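Talk notes: putting a house concert series on the road
Folk and Roots Gathering, Gakinmont, afternoon session

Start without slides. Thank the hall for the sound check.

Clellico is a duo record I helped release and then booked for sixteen house concerts. The songs all came from one novel, Prulus, which most of the audience hadn't read. Today is about what that did to the shows, the set list and the merch table.

First point: the record was made to be heard in order. Twelve tracks, two voices, a cello and a borrowed harmonium. In a lounge room you can't play it in order. People arrive late, someone needs a chair, and the quiet opener gets lost under the kettle. We moved the opener to fourth and started with Gallardo, the loudest thing on the album.
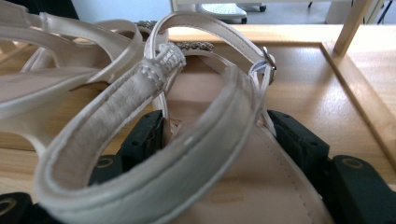
Do listeners need to know the book before they hear the songs?
Most of ours didn't, and they followed the record well enough. The ones who had read it asked longer questions at the interval. We stopped explaining the plot after the third show and gave one sentence before each song.

Play thirty seconds of Gallardo. Stop before the second verse.

Second point: numbers. We pressed 1000 copies and sold 52 at the first concert, which gave us the wrong idea. That crowd was mostly friends. By the end of the run the mailing list had 1079 names on it, and the list has been worth more to us than the discs. Pass the clipboard around early, while people still have a free hand. Don't leave it by the door.

Third point: hosts. Ask them for the room size in metres and a photo of the power points. Ask about the dog. Agree in writing on who keeps the door money - a text message will do.

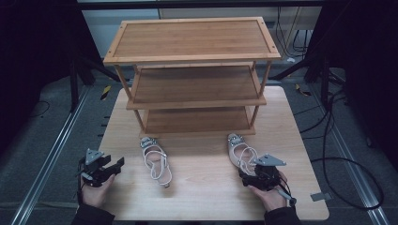
Also settle the finish time with the host, and tell the neighbours what it is. We said nine-thirty and kept to it. One encore, always the waltz, no amplification.

If time is short, skip to the part on lyrics.

Lyrics: quoting lines from a novel means asking the author. Write early, send the demo, say exactly which lines. Our reply took until December and we had to re-sing one chorus with our own words. I prefer the new chorus. The cellist doesn't.

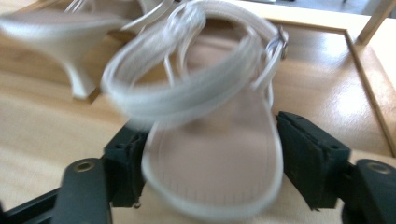
Eulalia Saavedra
Producer and concert booker

Last section, five minutes. Play the old chorus, then the new one, and don't say which is which. Ask for a show of hands.

Then hand over to Estela Vergara for the harmonium tune. She needs the stool moved to the left and the foldback turned down. Questions after she's finished. Leftover discs are on the table near the tea urn, cash or card.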